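Which cut of Irnilora should I show at our movie night?

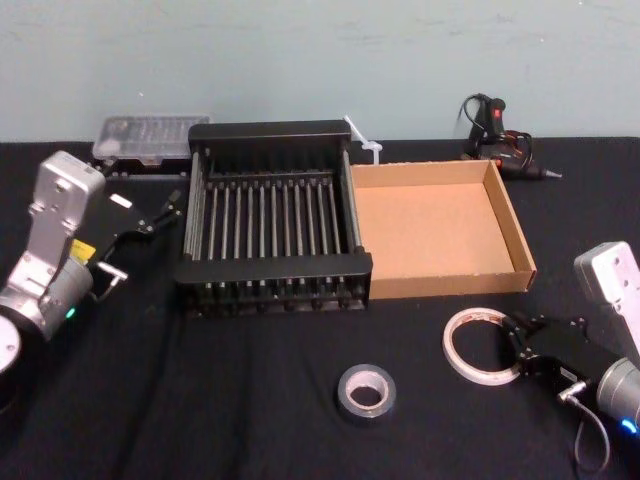

I run a little film club out of the back of a bookstore, and for our April screening I finally talked everyone into Irnilora, which I've been in love with since college. It's a slow, strange, gorgeous movie about two sisters running a ferry on a river that is drying up, and if you haven't seen it, please go do that before you answer me!

My trouble is that there are two versions. The one I know is the long cut, 4 hours with an intermission, and the other is the shorter theatrical release that most people seem to have seen. We start at 7 p.m. on a Wednesday and a lot of our members have work the next morning. I've only watched the short one once, half asleep, and all I remember is being mad that the lighthouse dinner was gone.

So, for people who know both: which one would you put in front of a group where hardly anyone has seen it? Does the short cut still make sense? And does the ending land without all that build-up? I'm also open to splitting the long one over two evenings, though last year we tried that with another movie and lost half the room for part two. The crowd is a mix, if that matters. A few of them will sit through anything with subtitles and a few come mainly for the popcorn (I love them too).

Also, if anybody has tips on how loud to play it, I'd be grateful. The quiet scenes are so quiet.

ferrygirl_710

Elvia Espinoza

Oh, I'm so happy somebody is showing this! I have seen the long cut six or seven times and the short one three times, and I'm going to surprise myself and say show the short one.

I know, I know. The lighthouse dinner is one of my favorite scenes in any movie. But a first-time audience doesn't know it's missing, and the short version has a drive to it that the long one never tries for. The story begins with the older sister already on the boat, so you lose the whole opening at the school, and I think that's a fair trade. You meet her working. You see how she ties off the rope and doesn't look at anyone, and you know who she is in a minute and a half.

What does suffer is Cárdenas, the grain buyer. In the long cut he has four big scenes and you go back and forth on whether he's a crook. In the short one he has two, and he mostly comes off as a crook. The actor is so good that some of the doubt still gets through, especially when he's standing in the kitchen with his hat in his hands, but tell your group to keep an eye on him.

The ending works in both. The last crossing is the same shot for shot as far as I can tell, and it's the same music under it. I cried at the short one on a tiny laptop with a cold coming on. If anything it hits faster, before you've had time to brace for it.

I wouldn't split the long one. It has a built-in intermission, but the second half leans so hard on the mood of the first that a week's gap would kill it. What I'd do is show the short cut, then announce a weekend matinee of the long one for whoever fell in love. You'll get maybe a third of the room back and they'll be the best audience you ever had.

On sound: set your level during the storm, not during the whispering! Everyone does it backward. Find the storm, turn it up until it's as loud as you can stand, then leave the knob alone. People will lean in for the quiet parts — they really will — and leaning in is half the fun. Do turn off any fans or drink coolers if the store has them. I once saw this at a community hall with a soda machine humming through the entire night crossing and I still hear it.

One more thing, watch the first ten minutes of your disc or file ahead of time with the subtitles on. There's an older translation floating around that has the younger sister calling the boat "the truck." It's pretty funny but it will wreck the mood.

sustadow

long one. always the long one. the short cut was made so theaters could fit in an extra showing and you can feel it, the middle is all people arriving places. start at 6 if you can and order pizza for the intermission. if people have to leave early they have to leave early, they'll still have seen the school part, which is better than most whole movies

Driltov Matinee

I'm somewhere between the two of you. We showed Irnilora at our place two winters ago, in a hall with 400 seats and nowhere near that many people in them, and we used the long cut. The folks who stayed talked about it for weeks. A fair number slipped out at the intermission, and I don't blame them, it was snowing and the buses were stopping.

If your regulars are used to long movies, go long and make an evening of it. If this is more of a come-as-you-are group, Elvia's plan is a great one and I wish I'd thought of the matinee.

A small correction to her post, with love: the last crossing isn't quite the same in both. In the long cut there's an extra shot of the empty dock before the credits, maybe ten seconds. I think it's the best shot in the movie! You can hear the rope creak. If you do end up with the short version, play the dock shot afterward as a little treat for anyone hanging around, and don't explain it, just let them look at it.

Completely agree about the storm and the volume knob. And please come back and tell us how it went, I want to know what the popcorn people thought of Cárdenas.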